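工单 #2183 厨房Wi-Fi每晚掉线 / Areo 路由器 + Bergeron 扩展器
状态：处理中 → 观察
提交人：Liesbeth Vermeulen
处理：Mervin Gosselin，后转 Keegan Pelletier
分类：家庭网络 / 无线
优先级：中

问题描述（用户原文）

你好，二楼书房正常，一楼厨房每天晚饭时间断网。手机显示已连接但打不开任何东西，过几分钟自己回来，然后又断。平板看菜谱看到一半就转圈。路由器是 Areo，去年二月装的，扩展器 Bergeron 在走廊插座上。套餐是 Sernmont 的 700 兆。重启过很多次，没用。急，周末家里要来人。

环境

主路由：Areo，书房书架上，固件没更新过
扩展器：Bergeron，走廊，离厨房隔一堵墙
入户：Sernmont 光纤，光猫桥接
设备：两台手机，一台平板，一台笔记本，电视，Punwood 音箱
SSID：主路由和扩展器同名，2.4 和 5 合并

记录

18:05 Mervin
接单。先远程看光猫，光功率正常，没有掉线记录。不是线路。让用户下次断网时在书房测一下，区分是全屋断还是只有厨房断。

18:40 Liesbeth
刚断了。书房笔记本没事，视频会议都没卡。厨房平板不行，手机也不行。

18:46 Mervin
OK，那就是厨房这段。请发扩展器的灯颜色，还有平板的IP。

18:59 Liesbeth
灯是橙色。平时好像是绿的？没注意过。IP 在哪看

19:02 Mervin
设置 → 无线 → 点网络名字右边的小箭头，往下拉。橙色 = 回程信号弱。

19:10 Liesbeth
192.168.1.229
网关 192.168.1.1

19:15 Mervin
IP 正常，不是 DHCP 没拿到。跑一下 ping 网关，用笔记本，拿到厨房去，站在平时放平板的地方。

19:31 Liesbeth
拿过去了。结果贴下面，看不懂：

来自 192.168.1.1 的回复: 时间=4ms
来自 192.168.1.1 的回复: 时间=6ms
请求超时
请求超时
来自 192.168.1.1 的回复: 时间=3,000ms
请求超时
来自 192.168.1.1 的回复: 时间=5ms

19:36 Mervin
到网关就已经丢包了，跟外网无关。3,000ms 那个基本等于断了。问一句，当时微波炉开着吗？

19:40 Liesbeth
开着，在热汤。有关系？

19:44 Mervin
有。微波炉漏一点点2.4G很正常，不是坏了，不危险，但离得近就会压住 Wi-Fi。扩展器回程如果走的也是 2.4 就更惨。先做个对比：微波炉关，ping 一分钟；微波炉放一杯水开着，再 ping 一分钟。其他都别动。

20:12 Liesbeth
关的时候没有超时。开的时候超时一大片。我先生说早就告诉过我了（他没有）

20:15 Mervin
哈。好，原因之一确认。但是你说微波炉不开也断过？

20:18 Liesbeth
对，比如早上煮咖啡的时候也断，不是每次。

20:20 Mervin
那还有别的。我今天下班了，转 Keegan，记录都在上面。

交接备注（内部）
光猫OK，书房OK。微波炉干扰已复现。另有不明原因，早上也出现。怀疑扩展器回程频段 + 信道自动跳。没让用户恢复出厂，别一上来就恢复，她音箱和电视都要重配，会骂人。

第二天

09:20 Keegan
你好我接着弄。请登录 Areo 后台，截无线设置那一页发我。密码贴在底部标签，改过的话用改过的。

09:48 Liesbeth
改过，忘了。试了三个都不对。

09:50 Keegan
手机 app 还登着吗？登着的话 app 里可以直接重设管理密码，不用老密码。

10:05 Liesbeth
可以了！截图已上传附件。

10:14 Keegan
看到了。几个问题：
2.4G 信道：自动
2.4G 频宽：40MHz，太宽，公寓里基本全撞
5G 信道：自动，落在 DFS 信道上
合并SSID 开着

DFS 信道那个：路由器检测到疑似雷达就得让出信道，换信道期间 5G 会断一下，设备可能掉到 2.4G，掉过去又碰上邻居和微波炉。早上那种断法有点像这个。不能百分百确定，日志只保留很短，已经被冲掉了。

10:30 Keegan
先改这些，按顺序，改一项保存一项：
2.4G 频宽改 20MHz
2.4G 信道固定 1
5G 信道固定 36
固件升级，升级时别断电

10:58 Liesbeth
前面的都改好了，固件在转。进度条停在一半好久，正常吗

11:00 Keegan
正常，等。别拔。

11:09 Liesbeth
好了，重启完了。音箱连不上了。

11:13 Keegan
Punwood 音箱比较老的那批记死信道，断电十秒再插，不行再说。

11:21 Liesbeth
插回去好了。

11:25 Keegan
好。扩展器：进 Bergeron 页面，回程频段从“自动”改成“仅5G”。然后挪位置。现在走廊那个插座离厨房太近、离书房太远，橙灯就是这个意思。扩展器要放中间，不是放在信号差的地方。楼梯口有插座吗？

11:33 Liesbeth
有，但是插着落地灯。

11:34 Keegan
灯换个地方吧，委屈一下它。别用排插，直插墙上，天线竖起来。

12:10 Liesbeth
换了，灯变绿了。

厨房内摆放

12:18 Keegan
平板平时放哪？

12:20 Liesbeth
台面最里面靠墙，微波炉旁边，后面立着一个铸铁锅盖。

12:24 Keegan
三样全踩了。金属挡，微波炉吵，角落反射。挪到桌上，周围空出来，杯子碗这些没关系，金属大件拿远。同事 Colton Melnyk 写过一篇摆放的内部说明，贴重点：

a. 平板、手机离微波炉至少一米半
b. 不要贴着冰箱侧面，冰箱就是一大块铁板
c. 锅、烤盘、锡纸盒不要竖在设备后面
d. 桌面中间比墙角好，杂物少一点
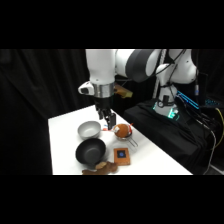
e. 蓝牙耳机也在 2.4G，测试时先关
f. 测速至少测三次，取中间那个，单次不算

12:41 Liesbeth
平板搬到餐桌了。耳机关了。测了三次，前两次差不多，第三次高一点，反正比以前快好多

12:45 Keegan
行，晚饭时间再测，要开微波炉。不开不算数。

19:22 Liesbeth
微波炉开着，ping 只超时一个，平板看视频没转圈。

19:30 Keegan
不错。超时一个可以接受，可能是平板短暂落到 2.4。想彻底一点可以拆 SSID，5G 单独一个名字，平板只存 5G 那个。缺点是走远了不会自动切。

19:35 Liesbeth
先不拆，怕电视又要重连。

审核备注（Harpreet Zacharias）
处理过程ok，两点：
第一天就该问设备摆放和微波炉，模板里有这一条，下次先问完再让用户抱着笔记本满屋跑。
固件版本号没记，补一下。知识库那篇“厨房断网”也顺手加上 DFS 那段，现在只写了微波炉。

Keegan 回：版本号我找用户要，知识库明天改。

待办
用户发固件版本号（未）
观察三天，早上那段重点看
若早上再断：立刻导出 Areo 系统日志，不要先重启，重启日志就没了
若橙灯再出现：拍灯，记时间，看楼梯口插座有没有被人换回落地灯

未解决
早上断线原因只是推断，没有日志。DFS 可能性大，咖啡机本身不太像，没测过。

最后更新
Liesbeth：今早没断。咖啡也煮了。版本号晚上发你，我现在在外面。
Keegan：收到，工单先留着不关，满三天没事再关。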